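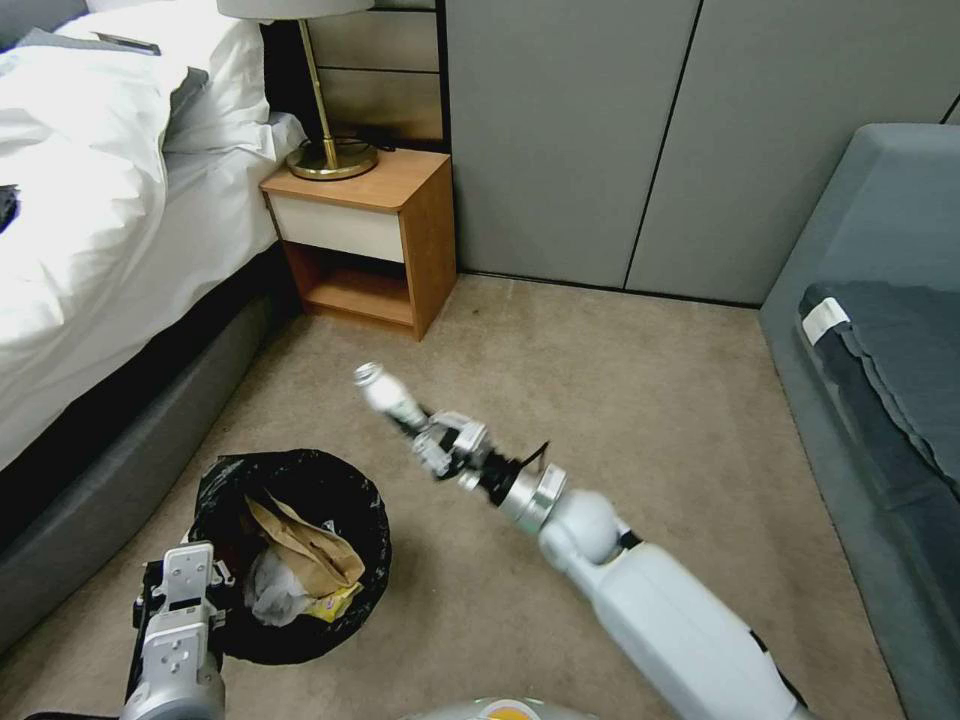

*Photo: Colton Pelletier / Brollow*

# Trenden two-arm tidying unit: gripper care kit

Brollow sells the Trenden as a machine you can set up before lunch. I wouldn't plan the afternoon on it. The arms are fine. The grippers are where your time goes, and the care kit covers most of what they need.

**In the kit**

- 2 pairs of replacement fingertips
- Hex driver for the finger screws
- Spare cable straps
- Cleaning wipes, pack of 50

The brochure says the fingertips last "for the life of the unit." Ours went shiny by February and small bottles began to slip. Check them with a fingernail: if the surface feels like glass, swap them. Do both fingers on a gripper together, or it will close off center and tip whatever it picks up.

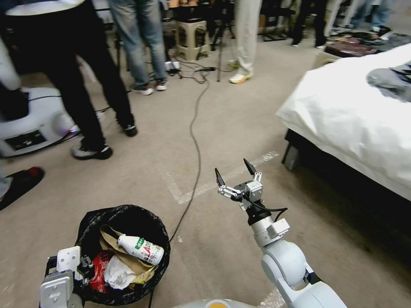 After a swap, run the open-and-close routine from the Planasik control app before you load a job. The app shows a grip score out of 50. Boychuk, who supply the parts, call anything over 28 a pass. I'd ignore that. We had a gripper score 47 and still drop a bottle on the carpet, so test it on the things you really want picked up – a bottle, a ball of paper, a candy wrapper – and trust what you see.

**Cables**

Move each arm by hand through its full reach with the power off and watch the wrist cable. It needs slack at the wrist and none to spare lower down. Floor cables are your problem too, and the manual gives them one line. Keep them away from the base.

**Bin height**

Set it again whenever you change bins. The app claims to find the rim by itself. It found ours with the side of the gripper, so I type the number in now.

**Worth buying?** The fingertips, yes. The wipes are ordinary wipes, and any lint-free cloth does the same job. Brollow will sell the fingertips alone if you ask – they're not on the order form.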